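工作本:浅碗和线架
2026年1月5日

放假回来第一天,先把桌子清出来。浅色的木桌面空着看真舒服,上次留下的胶带印还在靠墙那一头,我用温水和软布擦掉了大半,剩下一点等 Coutinho 的桌面油到了再说。那罐油 Irena 说年前就下了单,仓库那边还没有动静。

今天的主要内容:Bredier 的粉色浅碗,以及黑色弯线架。两样东西终于放到同一张桌子上了!之前碗在我这里,架子在 Leokadia 那边,两个人隔着走廊讨论了好久配不配,全凭想象。放到一起之后,我的意见变了不少,下面慢慢记。

关于碗

先说颜色。这个粉比我记忆里浅,偏灰一点,腮红那一类的粉,碗里面比外面还要再亮一层。同一块料,里外看起来差一档,我起初以为是两次成型,翻过来对着窗看了半天,边上没有接缝。应该就是碗壁弧度把光兜住了。这一点我非常喜欢,照片上能不能看出来是另一回事,拿在手里转一下就明白。

碗很浅,圆口,边薄。薄边是 Irena 坚持的。去年夏天那一版边厚,端起来有种幼儿园餐具的感觉,这一版一下子就像大人的东西了,虽然还是塑料,还是粉的。手指摸过去很顺,没有飞边,有一处我用指甲刮了几次才觉出一丁点高低,位置记在碗底贴的纸条上了。

薄边也有代价。空碗放在桌上,边缘稍微一碰就会歪。碗底那圈平面收得比较小,放正的时候稳,手一带就斜,斜了以后自己能慢慢晃回来一些,有时候晃不全。我试着从不同方向轻轻推,结果很依赖推在哪里:推碗腹,整只碗滑走;推碗口,它就翘。桌面没上油之前摩擦大,滑得少翘得多。等油上完一定要再做一遍,我猜会反过来。

装东西的感觉:放了干豆子,放了发夹,放了一把没有用完的自攻螺丝。豆子最好看,深色的豆子在浅粉底上特别精神。螺丝难看,但是好拿,碗浅,手指伸进去不用拐弯。Leokadia 路过的时候顺手拿走了几颗螺丝,连说了两遍“这个碗留在工作台上别收走”。我记在这里当作正式意见。

温水洗碗的测试也顺手做了,水温 60 度,泡完擦干,颜色和没泡的那只并排看不出差别。形状也没变,倒扣在桌面上,边还是贴的。洗洁精的泡沫在内壁上很容易冲走。酱油没试,番茄酱没试,这两样最要命,留给下一次。咖喱更不用说了,Irena 说谁敢拿粉色的样品试咖喱就让谁写报告,那我来写好了,我想知道得不得了。

关于线架

黑色的线弯出来的架子,站在桌上,轮廓干净极了。Dirkomex 那边这次的弯折做得比上回利落,转角处没有压扁,漆也没有裂。上回那批转角一捏就掉渣,我桌上到现在还能找到黑色的碎屑。

线材的表面我用白纸来回擦了几下,纸上没有颜色。站脚着地的几个位置也在白纸上蹭过,一样没有。很好,浅色木桌最怕这个。

架子本身轻,拎起来几乎没有存在感,放下去声音也脆,是那种细细的“嗒”。我在本子上专门给声音留了一行,上次被人笑话,可是每天早上从架子上拿碗放碗,听到的就是这个声音,我坚持要记。碗碰到线架的声音更闷一点,塑料和金属,比瓷碗碰铁架安静得多。早起做早饭不吵醒家里人,光这一条我就想把它写进给 Sikstead 的说明里去。

开档现在是 64 毫米,图纸上也是 64,实量一致,这次没有走样。碗放进去会往后靠,靠得比我想的多。靠多了好看,像一本半开的书,坏处是前面的碗挡住后面的碗。如果收窄,碗会站得更直,拿的时候要多用一点力。Leokadia 倾向于不动,她说厨房里的人伸手就拿,不会低头研究角度。我倾向于再做一个窄一点的对比一下,只做一个,用旧线料弯,不花钱。这件事今天没有定。

摆在一起

我原本担心黑配粉太跳。线架细,黑色只占几条线,碗是一整块软软的颜色,两个放得近了,反而是碗显得更干净。放远一点也成立。今天用得最多的摆法是碗在偏左,架子在右边,中间留一段木头。桌面的颜色在这里帮了大忙,浅木头把粉和黑都托住了,换到那张深色的旧台子上,我搬过去看过,粉显脏,黑的架子干脆看不见了。

碗落在桌上的影子也很软,灰灰的一片,往右边和碗底下散开。碗一歪,口朝左上,里面那层更浅的粉就露出来,我觉得这个角度比正放还要好看。给 Sikstead 的目录如果要拍单品,建议就让碗斜一点,别太端正。
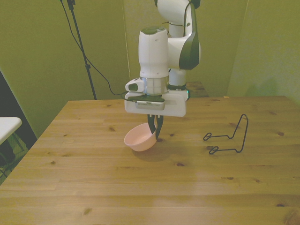
几件要改的小事

碗底的平面放大一点点。我和 Irena 各画了一条线,叠在一起差得不多,取中间就行。放大以后碗会更稳,但从侧面看那条弧线就会早一点断,胖乎乎的感觉会少。我对着草图看了很久,舍不得。也许可以只加一圈极浅的脚,高 2 毫米,远看看不出来,摸得出来。模具那边要不要加钱,得问。

边缘内侧的圆角保持 6 毫米,不要听任何人的话再改小!去年改小过一次,勺子刮上去总有食物留在那一圈,洗的时候得专门去抠。现在这个弧,海绵一转就过去了。这行字我用红笔又描了一遍。

线架的脚上要不要套东西,今天讨论得最热闹。套了软脚,桌面更放心,放下去的声音没了,我的“嗒”也没了。不套,脚干净,样子完整,可是在湿台面上会滑。Leokadia 拿了一截热缩管临时套上去试,效果其实不错,黑色的管子在黑色的线上根本不显眼,就是切口有点毛。她说找细一点的管再试一次。我先把没有套的那个收在一边,免得到时候没有东西比。

纸盒:碗和架子能不能装同一个盒子,我把碗倒扣在架子下面试了一下,放得进,晃起来碗边会蹭到线。垫一层薄纸就不响了。薄纸比泡沫便宜,也比泡沫好看,打开的时候那一下沙沙的声音也讨人喜欢(又是声音,我知道)。

桌子的备忘

靠窗的一边纹路比较密,擦的时候顺着走,横着擦会起毛。我今天横着擦了一小块,马上就后悔了,用细砂纸轻轻带了几下,摸着平了,颜色比旁边浅。上油以后看看能不能追回来。

水杯一律不要放在这张桌上,包括我的。圈印很难去。杯垫在抽屉里,抽屉卡住的话往上抬一下再拉。

Coutinho 的油到了以后先在桌板背面试一块,隔一夜再看。上次那瓶别家的油把浅木头染得发橙,整整一个夏天我都在跟人解释这张桌子为什么是这个颜色。七月份打磨掉的,灰落得满屋都是,架子上、碗里、我的午饭里,全有。这次谨慎一点。上油的当天桌上什么都别放,碗和架子先挪到书柜顶上,记得垫布。

碗的颜色再补几句

下午天暗下来以后又看了一次。开了顶灯,粉色变暖,往杏子那边跑了一点,还是好看,但和上午完全是两个性格。我把颜色卡贴在旁边对,上午对得上的那一格,晚上就偏了。所以以后跟 Bredier 说颜色,一律以白天靠窗为准,不然两边永远说不到一起去。他们上次回邮件讲“和样品一致”,我们讲“不一致”,来来回回,现在想想,多半就是一个在白天看,一个在灯底下看。

Irena 提出加一个灰绿色,跟粉的叠着卖。我第一反应是不要,粉的一个颜色就够可爱了。后来她拿了一张灰绿的卡纸剪成圆形塞在粉碗底下,露出一圈边……好吧,真的好看。卡纸我留着了,夹在这一页后面。要是 Bredier 愿意打一个小样,我第一个报名去拿。

叠放也试过。几只碗摞起来,浅碗的好处一下子出来了,整摞很矮,抽屉里就能收。拿最上面一只的时候下面那只会跟着起来一点,随后掉回去,吸住的感觉不强。如果加了那圈浅脚,叠起来会高一些,也会松一些,两件事要一起考虑,别到时候改完底才想起来叠放。这一条请 Leokadia 也看一眼,她手上的收纳抽屉图纸留的高度很紧。

还没弄清楚的

线架放在湿毛巾上过一夜会不会锈,尤其是线头的切口。漆盖没盖到切口里面,我用放大镜看了,像是盖住了,不敢打包票。今晚就放,毛巾拧到不滴水,明早拍照贴在下一页。

碗口那一丁点高低,是这一只独有,还是每只都在同一个位置。如果都在,就是模具的事,写给 Bredier 的时候附上纸条的位置。

放盘子行不行?线架本来只打算配碗。我从茶水间拿了一个平盘插进去,居然站得比碗还直。Leokadia 看见以后眼睛都亮了,说那就改名叫碗盘架。先别改,平盘大小差得很远,再借几个试试。谁家里有不要的盘子请带来,缺口的也可以,放在门边的纸箱里。

今晚下班前要做的:毛巾弄湿,架子放好,窗关上,碗里的豆子倒回罐子。豆子是 Irena 的,她明天要煮汤。

给 Dirkomex 的邮件草稿在共享夹里,转角那一段我写得有点激动,夸了好长一段,发之前麻烦谁帮我删短一点。窄开档的那个对比架我明天上午弯,旧线料在工具墙下面那捆里。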